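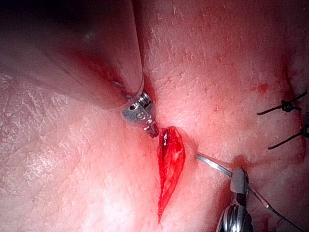

Fig. 3.1. Open incision, narrow and pointed at one end, with the tip of a metal instrument at the other. The cut margins fold slightly inward.

Unit 3: Wound Closure and Suture Materials
Course notes, Cilley School of Surgical Technology
Prepared by Katalin Szekeres

3.1 Types of closure

Closure by primary intention means that the edges are brought together soon after the wound is made. It is used for clean wounds with little tissue loss. Healing by secondary intention means that the wound is left open and fills from the base with granulation tissue. Delayed primary closure falls between the two: the wound is left open for several days, inspected, and then closed if there is no sign of infection.

The choice depends on contamination, tissue loss, blood supply, and tension across the edges. Tension is the factor students most often underrate. A wound closed under high tension may have poor blood flow at the margins and is more likely to separate.

3.2 Skin tension lines

Collagen fibers in the dermis have a main direction that varies by body region. An incision parallel to the relaxed skin tension lines gapes less and tends to leave a narrower scar. An incision across them gapes more. On the limbs and over joints the lines should be checked with the joint in more than one position.

Learn the chart for the face, trunk, and forearm. The chart for the hand is covered in Unit 5.

3.3 Phases of healing

Hemostasis: vessels constrict, platelets collect, and a clot forms.
Inflammation: neutrophils arrive first, then macrophages. Redness, warmth, and swelling limited to the margin are expected in this phase.
Proliferation: fibroblasts lay down type III collagen, new capillaries form, and epithelium moves in from the edges.
Remodeling: type III collagen is replaced by type I. This phase lasts months. The scar does not regain the full strength of unwounded skin.

At day 14 a skin wound has only a small part of its final strength. Keep this in mind when reading the suture removal schedules in the appendix.

3.4 Suture materials

Absorbable sutures lose strength in tissue through hydrolysis or enzyme action. Polyglactin and poliglecaprone break down by hydrolysis. Plain and chromic gut break down by enzyme action, and their rate is harder to predict.

Nonabsorbable sutures include nylon, polypropylene, and silk. Nylon and polypropylene monofilaments pass through tissue with little drag but have memory, so knots need extra throws. Silk is braided and handles well. Braided material can hold bacteria between its strands and is avoided in contaminated wounds.

Size is given in USP notation. More zeros mean a thinner strand: 5-0 is thinner than 3-0.

3.5 Everting the edges

Skin edges should meet with slight eversion. Inverted edges place epithelium against epithelium, which delays healing and leaves a grooved scar. Enter the skin at 90 degrees and take equal bites on both sides. Where a simple interrupted stitch does not evert the edge, use a vertical mattress stitch.

3.6 Reading and assignment

Read Miettinen, Chapter 14, sections on knot security and dead space. The reserve copy is at the Sosby desk, limit 3 hours.

Written assignment, 300 words: compare a monofilament and a braided suture for closure of a clean forearm wound. State the size selected and the removal interval. Due Monday at the start of lab.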